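4. Registro de asistencia y ofrendas

El módulo parroquial de Plasden promete «conocer a su comunidad». Conocerá, como mucho, sus números. Configúrelo con esa expectativa.

1. Abra Congregación > Nueva y escriba el nombre del templo. Las tildes se pierden al exportar a Cemell; revíselas a mano.
2. Importe el padrón. La prueba se hizo con 1.513 fichas y dejó 18 duplicadas, casi todas de matrimonios con el mismo correo.
3. Fije el plazo de inactividad. El valor de fábrica es de 30 días – poco para quien pasa mayo fuera o cuida a un enfermo.

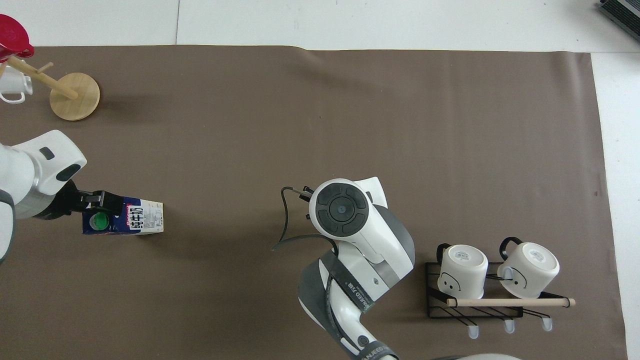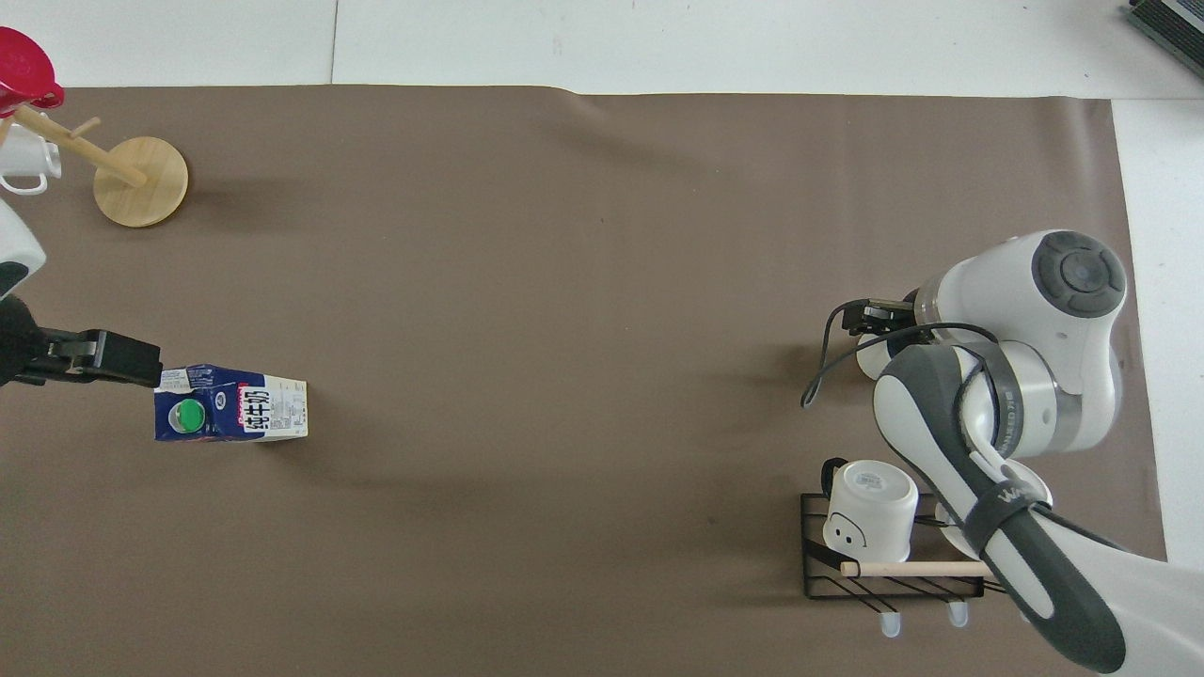 Taza blanca colgada en el soporte de madera, en las dos primeras. 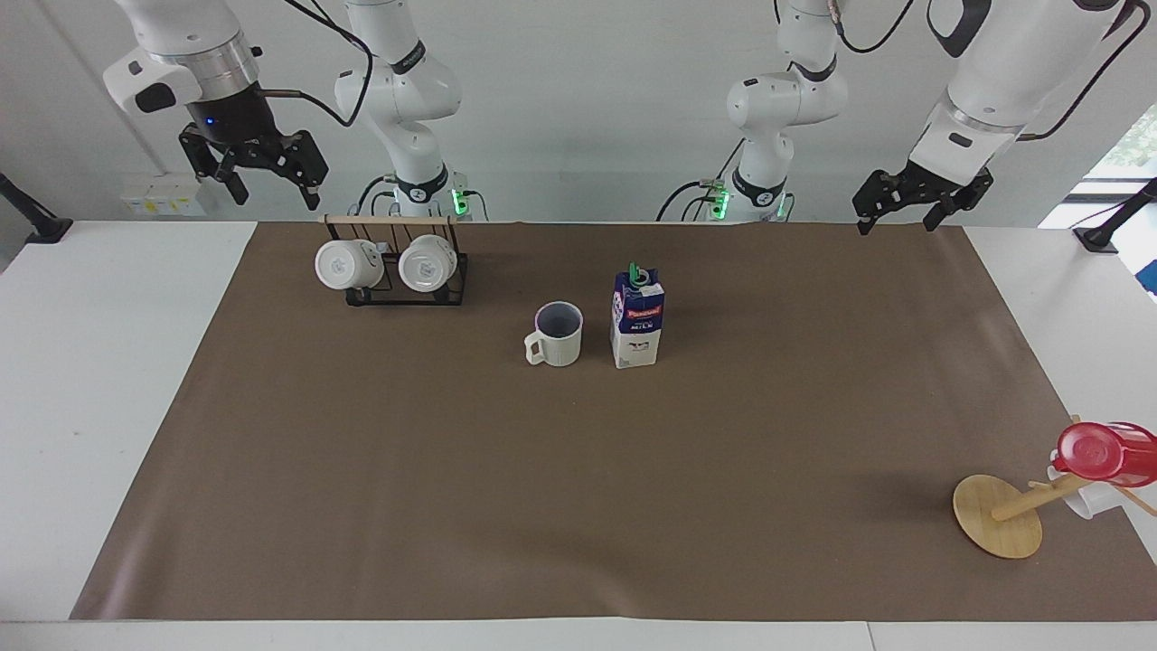

4. Desactive los avisos automáticos. El programa envía un «te echamos de menos» sin que lo lea ningún pastor, y más de uno lo notará.
5. Asigne permisos. Las notas de visita deben quedar solo para el clero; por defecto las ve cualquier usuario.

Nota: el «índice de fervor» sale de cruzar asistencia y donativos. El folleto de Romaniuk lo llama orientativo. No hemos encontrado hacia dónde orienta.

Precaución: no anote confesiones ni peticiones de oración con nombre. El borrado tarda siete días y la copia de Urier las conserva después.

6. Pulse Guardar y cierre la sesión. Si aparece el error de sincronización, repita el paso 2 con el archivo ya corregido.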